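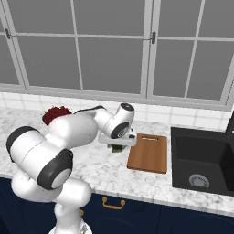

## 4. Running the kitchen demo for visitors

Okay, so you've got the Skitisus software installed, the arm talks to it, and people are going to walk through the door in an hour. I wrote this section after our September open day at Tinamico, where I ran the kitchen demo all morning and learned most of it the hard way. If you haven't done Section 3 (first start and homing) yet, go do that first. I'll wait.

The kitchen demo runs in the simulator, on the big screen. Visitors pick a job, the arm does it in the simulated kitchen, and you talk. The job I always start with is the vegetable pick next to the cutting board, since everybody gets it right away, including the kids.

### 4.1 Before the doors open

1. Start the simulator on the demo computer and log in as `visitor`. Please don't use your own login! Anything people change gets saved to whoever is logged in.
2. Open **Scenes > Kitchen > Counter** and wait for the window and the tiles to finish loading. The counter shows up first and it looks ready, but it isn't.
3. Set the speed to 2. The slider goes a lot higher and it's tempting, but at full speed people miss the grasp completely and then ask you when it's going to start.
4. Run the vegetable pick once by yourself, start to finish, with the sound on.
5. Press **Save start point**. You'll come back to this point all day long.

> **Note:** If the green object shows up inside the countertop instead of on top of it, the scene loaded with old physics settings. Close it, choose **Clear scene data**, and load it again.

### 4.2 Doing the demo

1. Get people to stand where they can see the whole screen. Tall folks drift to the front every time, so move them along nicely.
2. Press **Go to start point**. The arm swings out over the counter and stops.
3. Ask somebody in the group to press the big **Pick** button on the tablet. I used to press it myself, and then Bram Van Damme from the Morgan team tried handing the tablet over and the whole room woke up - so now I always do that.
4. While the gripper goes down, point out the joints. I start at the elbow and go to the wrist, and I hold up my own arm next to it. A little silly, works great.
5. Pause with the space bar when the fingers are just above the vegetable. This is the best spot for questions, and you can stay paused for as long as you want.
6. Press the space bar again and let it finish.
7. Press **Go to start point** before the next group comes in.

> **Caution:** Don't press **Reset all** between groups. It wipes your saved start point along with everything else, and you'll be doing 4.1 again with people watching. I did this. Twice.

### 4.3 Letting visitors drive

If it's quiet, switch the tablet to **Hand mode** and let people steer the arm themselves. They'll go straight for the sink. They all do! That's fine, the simulator stops the arm at any surface and shows error 114 (contact limit). Tap **OK**, back the arm up with the arrow, and keep going.

A few settings I'd change first:

- **Step size:** small. On large, one tap sends the arm clear across the counter.
- **Camera:** locked. Otherwise somebody will spin it around and you'll be looking at the back of a wall.
- **Idle timeout:** 800 seconds. The default is so short that the screen goes dark while you're still answering a question.

> **Caution:** Hand mode on the tablet can also control a real arm if one is paired. Check that the bar at the top says **Simulator** before you hand it to anyone. If it says anything else, unpair it under **Devices** and start the app again.

### 4.4 If it misses the vegetable

It happens. Don't restart right away. Press **Go to start point**, then **Pick** again, and tell people what you're doing while you do it. Our visitors from Flornasley liked the misses more than the good picks and asked way better questions after one.

If it misses several times in a row, open **Gripper > Offset** and press **Restore default**. Somebody has probably been playing with the tablet.

### 4.5 Closing up

1. Stop the scene with **End session**.
2. Log out of `visitor`.
3. Put the tablet back on its charger and check that the light comes on.

Shutting down the computer itself is covered in Section 5.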